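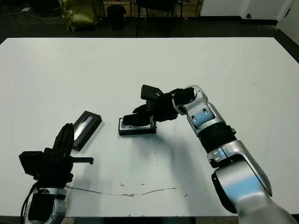

Armelle Courtois keeps boxes. She has 300 of them on the shelves at Nultwood, the small packaging workshop she runs outside Nincombe, and she says she could find any one of them in under a minute. Most are black or dark grey, and most are the rigid kind with a separate lid.

"People think a box is a box," she said when we met in August. "Then they order a few hundred, and the lids stick, and they ring me."

She came to the trade from bookbinding. Her first employer, Vukčević, made slipcases and presentation boxes for small publishers, and she stayed there until the firm moved its workshop to Farkton. She was offered a place in the van, as she puts it, and turned it down.

The first thing she does with a new box is put it on a plain white table and take the lid off. She likes a big table with nothing patterned on it. Dark board shows dust, glue and fingerprints, and she wants to see how the corners sit against a pale surface before she looks at anything else.

"You leave the lid to one side and look at the two parts separately. If the base rocks, I'm not interested in what the inside looks like."

The inside matters all the same. A lot of her customers now ask for a dark outer with a pale tray, and she has mixed feelings about it.
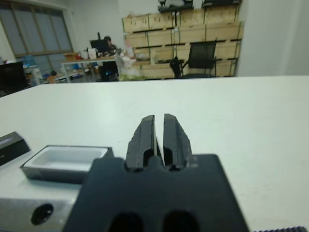
An open box with dark grey walls and a white tray inside.

"White is hard work," she said. "It looks very good on the day it's made. After that every mark shows. But if you're packing something small and dark, you can see straight away whether it's in there, and that's worth a lot to the people doing the packing."

Her rule for lids is that they should go down slowly under their own weight. Too tight and the customer pulls at the corners until the paper splits. Too loose and the whole thing comes apart when somebody picks it up by the top. She tests each new design by opening and closing it 55 times, and keeps the results in a notebook. The worst so far was job 2213, a shallow tray for drawing pens, where the lid began to tear on the 23rd go.

"I'd used the wrong paper on the corners. I knew it when I cut it, and I carried on anyway."

She prints very little on her boxes. A line of small text near one edge is enough, in her view, and she tries to talk customers out of anything larger – usually without success.

I asked what she did with the samples that failed. She said they went on the shelf with the others. The pen tray has been there for two years, and at the moment it holds spare blades.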